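Shelf month, part two

So November has been all jars, all the time. If you missed the last post, I'm collecting teleoperated demonstrations of two arms putting kitchen containers on a little two-tier rack, and the goal I set myself was 700 good ones. I'm at 396. Pushpa Thakur bet me a lunch I wouldn't pass 50 before getting bored, so at least I've eaten well! 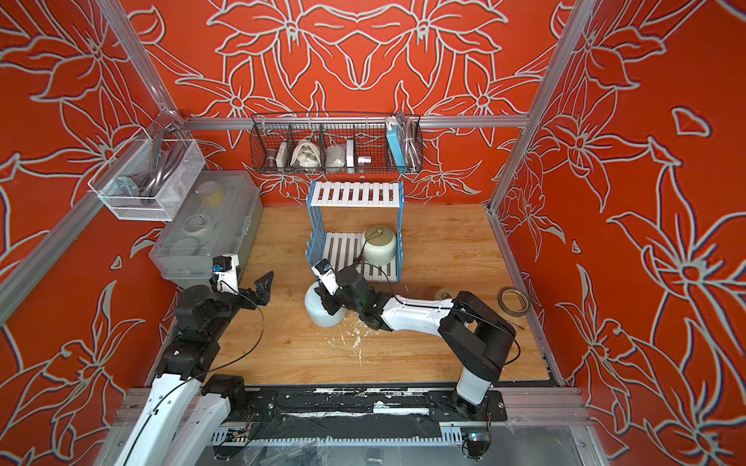 The thing that slowed me down most was deciding what an episode even is. My first batch started whenever I hit record and stopped whenever I remembered to stop, and the policy I trained on it (I call it Serkar, don't ask) learned to hover beautifully and do very little else. Now every episode begins with both arms parked and ends when the grippers are clear of the rack. I threw out the whole first batch and started over, which hurt.

I also write a one-line note for each episode — which arm did the work, which tier, anything odd. It takes a few seconds and it has saved me hours of scrubbing through video.
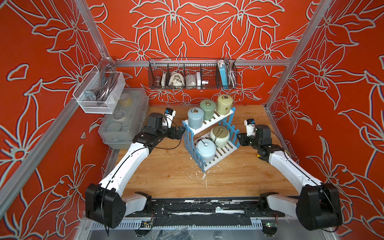

Then there's variety. I get into habits without noticing, and for one whole evening I approached every container from the same side at the same speed. Great footage, terrible data. So now I shuffle the starting layout every nine episodes and turn the rack a bit while I'm at it. I keep the fumbles too, as long as I recover from them, and tag them separately.
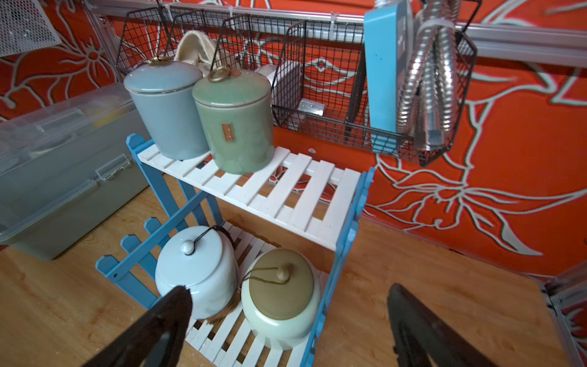
Pushpa wants me to drop the wrist views and train on the fixed camera alone to save disk space. I tried it on a small run and didn't love it, but I owe her a fair comparison, so that's on the list for next week.
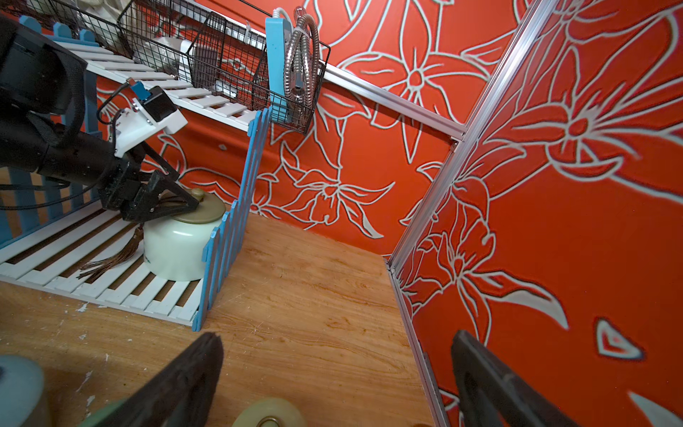 Lids are my current headache. A round knob is a tiny target, and when I come in from above with the fingers right down on the lid, like on the olive-green one, a small error in my hand turns into a big one at the jar. The tassel hanging off that jar adds its own fun, because I have no idea yet whether Serkar will learn to ignore it. My plan is to record more lid approaches at half speed and see if the numbers move. If you've tried slow demos mixed with normal ones, please leave a comment — I'd love to know what ratio you used.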